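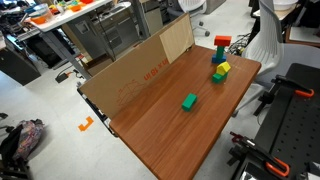
Photo: Gomside blog, 5/3/26

So we finally did it, we moved the whole living room around, and I have feelings about it!

Some background if you're new. We've lived in the Tapley place since November, and all that time the couch has been on the long wall, facing the radiator. It was where the movers put it down. They asked "here okay?" and I said yes, and then we lived like that all winter, because once a couch has been somewhere for a week it starts to feel like part of the building. You had to turn sideways to get to the window. I have a bruise on my left shin that has basically been renewed on a monthly basis.

What got me going was a rainy Saturday and a cup of coffee that was way too strong. I got out the tape measure and some painter's tape and marked the couch on the floor in its new spot, under the window, and then walked around the tape outline for a while like I was at a museum. I can't recommend this enough. The first outline blocked the vent. The second one was better but the closet door would only open halfway (and that's where the vacuum lives, so, no). The third one is what we went with.

The gap between the end of the couch and the bookcase came out to 30 inches, and that's a perfectly comfortable walkway, even with a laundry basket on your hip. I wanted 40 on the other side and I got it, but only by giving up the big armchair. It's in the bedroom now, where it is already covered in clothes. I knew that would happen and I did it anyway.

Then there's the rug. Oh boy. It's the Atau one I talked about last fall, the flatweave in the kind of oatmeal color, and in the old layout it was just sort of floating out there, touching nothing. Now the front legs of the couch are on it and the whole room looks like somebody meant it. I had read that tip a hundred times and always figured it was decorator talk. Nope! Front legs on the rug. Go do it tonight.

Lamps were the part I didn't plan for. We have 2 outlets in that room that I trust, and both of them are now behind something heavy. I ended up getting a long flat extension cord from Skerkex, the hardware store out past the car wash, and running it along the baseboard with those little stick-on clips. White cord, white baseboard, you really don't notice it. The reading lamp is on the window side and I've already finished a library book there that I'd renewed twice.

Things I still don't love: the TV gets glare until mid-afternoon, so I need some kind of curtain, and I've been looking at linen ones and then looking at the price and closing the tab. Also there are four dents in the carpet by the long wall where the couch used to be. I tried the ice cube trick on one of them. It's a little better? I'll do the other three this week and report back.

Next up is the hallway, which currently has one hook and nine coats. If you have a shoe bench you like that's on the narrow side, please tell me in the comments, I've got the tape measure out already.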